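## Drugstore topcoat test, part two

I've had the three jelly shades from Zamgate on rotation since December, and I finally sat down to finish my notes on topcoats. Part one was all about dry time. Part two is about shrinkage and chipping, which is what most of you wrote in about.

For anyone new, shrinkage is when the topcoat pulls the color back from the tip of the nail as it dries. You end up with a thin bare line at the edge after a day. It's worse with thick quick-dry formulas and worse over polish that isn't fully dry underneath.

I tested two topcoats over the same color, a dusty rose from Mevville (shade 71). Left hand got the Albridge quick-dry. Right hand got the Esposito plumping gel-look one. Same base, two coats of color, five minutes of waiting before topcoat. I capped the tips on both hands.

**Albridge quick-dry.** Thin, easy to spread, smells strong. Touch dry fast. I saw a little shrinkage on my index finger and thumb the next morning. First chip was on day 2, middle finger, and I think that was from opening a can. By day 5 I had wear on every tip and took it off.

**Esposito gel-look.** Thicker, and you need a decent bead on the brush or it drags. It takes a lot longer to set, so don't put it on right before bed. I got sheet marks the first time and had to redo two nails. No shrinkage that I could find. On day 5 I had one small chip on the pinky and the shine was still good.

I'm right-handed, so the right hand takes more abuse and the Esposito still did better. I switched hands the next week to be fair and got close to the same result.

Hazel Crenshaw asked in the comments if a topcoat matters with the matte shades. I'd skip it on those unless you want them glossy. Zamgate's matte number 923 went streaky on me under both of these, so I'm leaving that one alone.

Next up is the base coat round. I have a ridge filler and a peel-off one to try, both from Mevville, and I'll wear each of them under the same dusty rose so the color doesn't change anything. I'm also rethinking the colors I do after that. I've been stuck on pinks all winter and I want something quieter, a pale gray with some lavender in it, like the panels around the table in the photo at the bottom. A black French tip would look good over that. If you know a gray like that in a creme finish that covers in two coats, leave me the name.
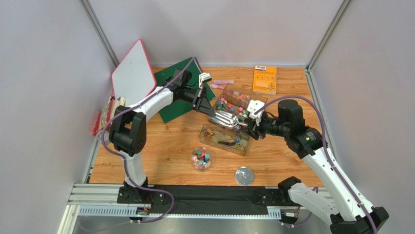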